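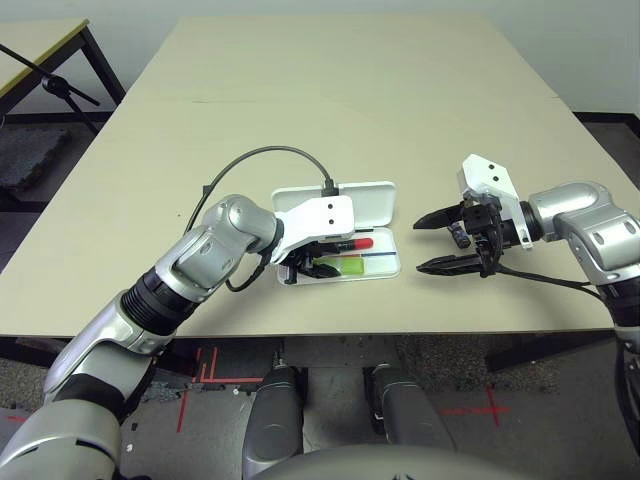
Rigoberto Puma wrote in to say that hairspray takes ballpoint out of anything, that his mother swore by it, and that I should stop telling people to throw things away. I've tried hairspray. I tried it again this week on a cotton napkin, a vinyl placemat and the inside of an old lunch box, and I'd still like to know what everybody else is seeing that I'm not.

On the napkin it did move the ink. It moved it outward, into a gray-blue ring bigger than the mark I started with. The old hairsprays had a lot of alcohol in them and many of the new ones have much less, so mother may well have been right in her day. If you want alcohol, buy alcohol. A bottle of plain rubbing alcohol from the drugstore costs less than hairspray and doesn't leave the cloth stiff. Put a folded paper towel under the stain, dab from the back, move the towel to a clean spot often, and quit when no more color comes through. On acetate, don't do it at all.

Toothpaste is the other one I get told about. It has grit in it. Grit will take ink off hard plastic, along with the shine, and the dull patch you're left with picks up dirt faster than before. I did a corner of the lunch box and regret it.
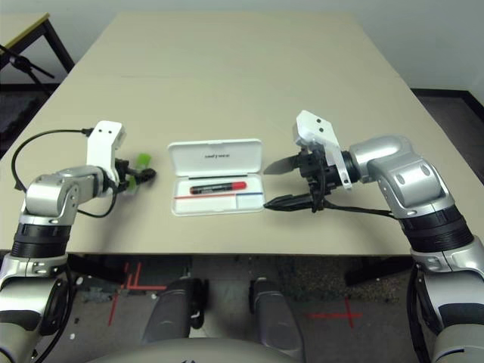
Milk I had hopes for, mainly because Flor Villanueva has been so patient about it in her letters. Soak overnight, she says, then wash as usual. I soaked a pillowcase overnight, washed as usual, and had a clean pillowcase with ink on it. Permanent marker didn't budge either, and I wouldn't expect it to. The one thing I'll grant the tip sheets is that marker on smooth hard plastic is a different job from marker in cloth. If somebody has stored a red marker in a white plastic case like the one in the photo and the tray has picked up a smear, try alcohol on a cotton swab, but keep the swab off any printed lettering or colored stripe, which may lift along with the stain. Test a hidden spot first. Soft vinyl is a lost cause once the color has sunk in.

As for the store products, I bought two. The Ivetti stick did nothing on ballpoint that dish soap hadn't done already. Pludau's spray worked a little better on a shirt cuff, but it smelled strong enough that I opened a window in November, and the label tells you to blot with alcohol first. Make of that what you like.

Things I'd leave alone:

Bleach on ink. It can turn some inks yellow or brown, and then you have a new stain.

Nail polish remover on plastic. The acetone kind softens a good many plastics and you'll find your fingerprint in it.

The dryer, before you're sure the mark is gone. Hold the cloth up to a window while it's damp and look again once it has air dried.

Vinegar and baking soda mixed together. They fizz, and what's left is mostly salty water.

Rigoberto, send me the name of the hairspray and I'll try that exact can.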